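Cesine, el kit que prepara la merienda
Para lectores curiosos a partir de ocho años

¿Alguna vez has puesto la mesa para una merienda con muchos amigos? Entonces ya sabes que hay que ir y venir un montón de veces: que si los vasos, que si las galletas, que si alguien quería otro bocadillo... Pues hay máquinas que están aprendiendo a echar una mano con todo eso, y hoy vamos a conocer una que nos tiene encantados. Se llama Cesine y la vende una empresa que se llama Brumstead.

¿Qué viene en el kit?

Cesine es un kit, o sea, un conjunto de piezas que llegan juntas y que los mayores tienen que montar (¡con paciencia!, porque son 13 cajas). Trae dos brazos, dos pinzas, los cables y un programa llamado Katene, que es el que les dice a los brazos adónde ir. Los brazos se colocan junto a una mesa, como si fueran los de una persona sentada a merendar, y por eso uno se llama brazo derecho y el otro brazo izquierdo.

¿Cómo coge las cosas sin aplastarlas?

Piensa en tu propia mano. Para levantar una piedra aprietas fuerte, pero para levantar un pastelito aprietas muy poquito, y lo haces sin darte ni cuenta. Una pinza no nace sabiendo eso, así que Katene tiene que indicarle cuánto debe cerrarse con cada objeto. Si se cierra de más, adiós bocadillo; si se cierra de menos, se le escurre y al suelo.

Los bocadillos son de los encargos más difíciles, porque tienen capas, y el pan y la lechuga no son igual de blandos. Para ensayar vienen muy bien los de juguete, que no se ponen malos aunque practiques toda la tarde. Nosotros le dimos 40 turnos de práctica en una mesa bien surtida, con galletas, botellas y cestas de mimbre.
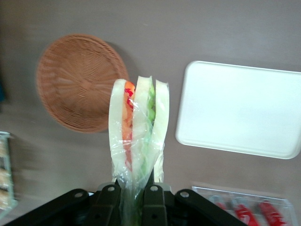 La pinza sujeta de pie un bocadillo de juguete envuelto en plástico.
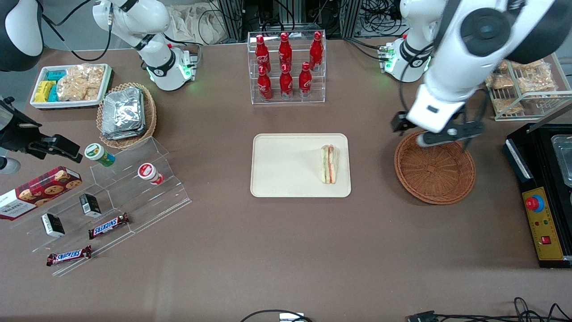 ¿Y si algo va mal?

Para eso está el botón rojo de parada de emergencia. Es grande a propósito, para que cualquiera lo encuentre enseguida. Y aunque los brazos parezcan muy tranquilos, la regla es que las manos de los niños se quedan fuera de la mesa mientras Cesine trabaja, y que siempre haya un adulto cerca.

¿Nos ha gustado?

Mucho, aunque tiene sus cosillas. Es lenta, bastante más que tú, y montarla nos llevó 3 tardes enteras. También probamos el kit de otra marca, Unside, que se monta antes pero trae un solo brazo, y a nosotros nos parece que con dos se aprende más. Si en tu cole hay un taller de robótica, pregunta a tu profe: Brumstead presta Cesine a las escuelas durante 60 días.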